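Setting up bench 5

Before Zainab Ezeani starts a session at Plumus, she checks the screws on both hand-held grippers. A finger that has crept out of line by 2 millimeters will spoil everything recorded after it.
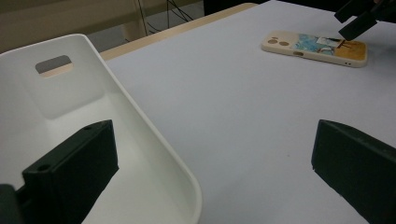
The fingers come off for cleaning after some 340 grasps. She wipes the mating faces with a dry cloth, refits the screws finger-tight, then closes the jaws and looks for daylight between them.

Soft silicone is the hard test. It drags on a worn finger and bends where a stiff box would slide – so phone cases stay on the list.
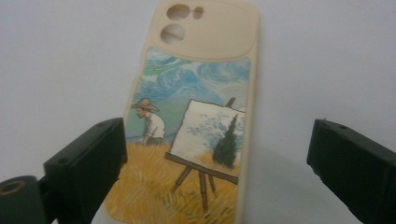
Cables get the same attention. Each one needs a slack loop at the wrist, and any kinked lead is swapped at once.
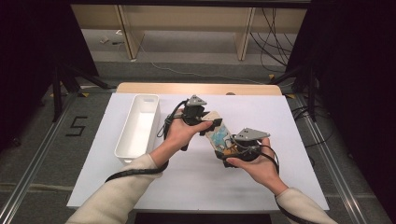 By Faizal Simanjuntak

The last check takes both hands. Ezeani wants the two grippers to share a load without one jaw twisting the other, and she logs the result before recording begins.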